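How to sort out the heap on the worktable: cables, straps and cloth

Reading time: 3 minutes
Print this page | E-mail this page

We use cookies to remember your settings. By continuing to read you accept this.

Every house has one surface where things come to rest. In our flat it was the table near my desk. I put there one charger, then a bag, then a cloth, and in August I could not find the table any more. After some failed attempts I arrived at the method below. It needs one free evening and no special products.

You will need: a large towel or an old sheet, small paper labels, a pen, and ties for the cables. I bought a roll of hook-and-loop tape from Wovance, 16 mm wide, but kitchen string is also good.

Step 1. Spread the towel on the floor. Do not begin to sort on the table itself, there is no place for it.

Step 2. Take away the big and soft things first. Bags go to the hook. Cloth you should lift slowly, with both hands, and look what is lying on it. If a cable rests on the fabric and you pull quickly, a plug can catch in the threads. I have a small hole in one good tablecloth from this.

Step 3. Now move the cables to the towel, all together, as one nest. Do not pull at a loose end. Find a plug, hold it, and go backwards through the loops with it. When the cable is free, put it aside and take the next plug.

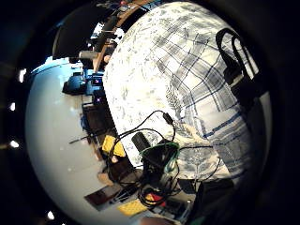

Ewan Kerr: I would do the thin cables before the thick ones. When the thick ones go first, the thin ones pull tight and you get a proper knot. Also a fabric with checks or stripes should be folded along the lines of the pattern, then the edges stay straight without ironing.

I tried the advice about thin cables and it is right, so please read step 3 in this way.

Step 4. Roll each cable in a loose circle, as wide as your hand. A tight roll is bad for the cable near the plug. Close it with a tie and write on the label what it belongs to. If you don't know, write "unknown" and the month.

Step 5. Shake the cloth outside and fold it. Keep it in a drawer, not under the cables again.

Step 6. Small things – caps, pads, adapters – go in a shallow box with a lid. Mine is from Badow and holds 2 litres, it is enough.

The unknown cables I keep until the next spring. After this they go to the electrical recycling point, never in the normal bin.

Print this page | E-mail this page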